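Fedgate Support
Ticket: Heat lamp timer drops its schedule overnight
Product: Tududetti habitat timer
Opened by: Ginette Huet
Status: Closed
Opened: Sunday, May 26, 2019

Ginette Huet wrote:
I keep a bearded dragon named Wendonia in a glass tank. The timer is set for lamp on at 7 and off at 20 (24-hour clock). It worked fine from March until last week. Now the lamp is off when I get up and the display is flashing. She won't eat until she has basked, so I have been switching it on by hand. Unplugging it for a minute did not help.

Yannick Mallet (support) wrote:
A flashing display means the timer lost power and the backup battery did not hold the clock. Two questions. What is the total wattage on the timer? Is it on a wall outlet or a power strip?

Ginette Huet wrote:
Power strip, an old Rolland. The basking bulb and a ceramic heater are both on the timer, 300 watts together. The strip also runs a space heater at night.

Yannick Mallet wrote:
The timer is rated for 2,000 watts, so your load is fine. I suspect the strip. Please plug the timer straight into the wall, hold Reset for 7 seconds, and enter the schedule again. Keep the space heater on a different outlet.

Ginette Huet wrote:
Done. Three mornings in a row the lamp came on by itself. She is basking and eating again. I threw out the strip. You can close this.

Attachments (2):

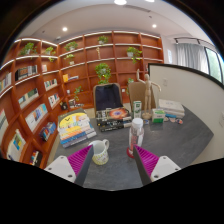
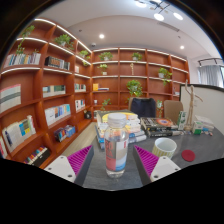

Table with books and bottle, both pictures. The mug is in the first.

Ticket closed by Yannick Mallet. Reply within 20 days to reopen.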